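Gente, vou abrir um fio sobre cápsulas de toca-discos, porque passei boa parte de maio mexendo nisso e prometi contar tudo direitinho 🧵

O meu prato é um Camacho antigo, que comprei usado em Clulstead e do qual gosto demais (demais mesmo, quem me acompanha já sabe). A cápsula que veio nele chiava nos "s" e embolava todo fim de lado. Aguentei um bom tempo achando que eram os discos, coitados.

Aí peguei uma Prernidico elíptica de 90 euros. Fiquei namorando também a de 260, confesso, mas o meu pré de phono é simples e preferi guardar a diferença para discos!

A montagem pede calma. São quatro fiozinhos coloridos finíssimos, e eu puxo sempre pelo terminal, com uma pinça, nunca pelo fio. Depois vem o alinhamento com o gabarito de papel, e nessa parte eu levei uma quarta-feira inteira, com pausa para o café e tudo.
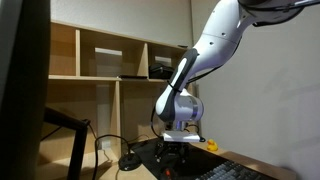

O braço branco e cinza, com a estante de madeira clara atrás.

Voltando à cápsula: a força de apoio ficou em 1,8 grama, medida na balancinha da Rastside. Antes eu confiava só no contrapeso do toca-discos, e a marcação dele estava bem longe do que a balança mostrou. Se puderem comprar um único acessório, comprem esse.

E o som? Olha, nas primeiras 5 horas achei meio duro, até pensei em devolver. Fui deixando tocar, um disco atrás do outro, e agora as vozes estão limpas e o fim do lado B já não me dá aflição. Ouvi um piano solo ontem à noite e fiquei ali sentada, sem mexer em mais nada.

Ainda quero experimentar outro tapete, de cortiça talvez, e conferir o antiskating com mais paciência. Quem já trocou o de borracha nesse modelo, me conta se mexeu na altura do braço?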